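Home Data Cards Tools Issues Changelog Contact

# gidoline-wipe, v2

README and data card. Last touched December 22, 2020.

Quick notes so people stop asking in the tracker. Will clean up later.

## What's in it

Demonstrations of small tabletop jobs, done by a person holding a gripper tool with a camera on it. No arm in the loop. 446 episodes, 4 tasks, 2 sites (Givport and Nolitz). Meant for training policies that look from the wrist and nothing else.

Tasks, by folder:

- `pick_sponge` – pick up a sponge, put it in the tray
- `wipe_spot` – sponge already in the fingers, wipe the marked or dirty area, lift off
- `cap_on` – put a cap back on a bottle
- `approach_only` – come down to the surface, hold open, go back up. No object.

`approach_only` looks useless. Keep it in. Without it our first policy closed on every stain it saw.

## How we collected

Operator starts with the fingers open, tool held above the work surface. Press record, wait for the beep, do the task at normal speed, return to open, stop. Bad takes get tagged right away on the tablet, dont rely on remembering at the end of the day.

Rules we ended up with:

- fingers visible at the bottom of view the whole time. If they drift out, retake
- don't brace the tool on the table edge
- one task per recording, no chaining
- surface does not get scrubbed between takes. Old marks stay. We want them in the data
- move the start position a bit every take, people fall into a habit fast

Most of the Nolitz half was recorded in November. Givport before and after.

## Layout

```
gidoline-wipe/
 episodes/
 <task>/<episode>/
 frames/
 pose.csv
 width.csv
 meta.json
 splits/
 tools/
```

`pose.csv` is tool pose relative to the first frame, not to the table. `width.csv` is the finger opening. Both are resampled to frame times. Raw rate files not included, ask if you really need them.

`meta.json` has task, site, operator code, and `quality`. Values for quality are `ok`, `retake`, `unsure`. Splits only use `ok`. The `retake` ones are still on disk, handy if you want failures.

## Splits

Split by session, not by episode. Please keep it that way. Random episode splits put nearly the same table in train and test, and scores come out far too nice. The loader will warn if you pass your own list.

## Training notes

Our baseline ran 3,000 steps on the train split with images shrunk and lightly color shifted. Don't flip images left to right unless you also flip the pose, somebody will do this, I did it.

Cropping: leave the bottom strip in. Fingertips are the only size cue the model has when the surface is blank. Cropping them out hurt `wipe_spot` badly and `cap_on` a little.

The Hoàng loader in `tools/` reads everything. It is slow on first run becuase it builds an index. Second run is fine.

## Known problems

- Pose drifts on plain surfaces. Not enough texture for tracking. Worst in `approach_only`
- Some `width.csv` files have a flat stretch at the start, sensor was late waking up. Drop those rows or fill them
- Light at Nolitz changes through the day. Not corrected
- Stains are not labeled. A mask for `wipe_spot` is planned, no date
- Few operators, all right handed. Expect trouble with left handed footage
- Two tools were used and their finger wear differs. Not recorded in `meta.json`, should have been

## Not for

Anything with people in view, food handling, or force. There is no force signal here at all – width only. Also not a cleaning benchmark. We never measured how clean anything got.

## Changes in v2

Bad timestamps fixed in `cap_on`. `unsure` added as a quality value. Splits redone by session. If you have results on v1 they don't compare, rerun them.

## View from the tool

Open fingers over a marked white surface. The rusty streaks and brown specks are the kind of thing a policy has to tell apart from an object. 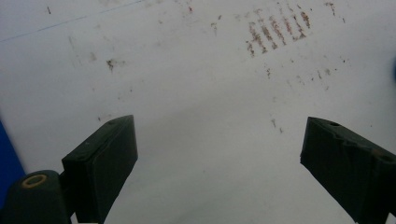 Minh Anh: Could the stain masks ship as a separate download when they're done? We trained on the v2 splits and `wipe_spot` still goes for the darkest mark first, even when the big patch is next to it. Happy to label a batch by hand if you post the format you want. Also the index step fails for us when the path has a space in it.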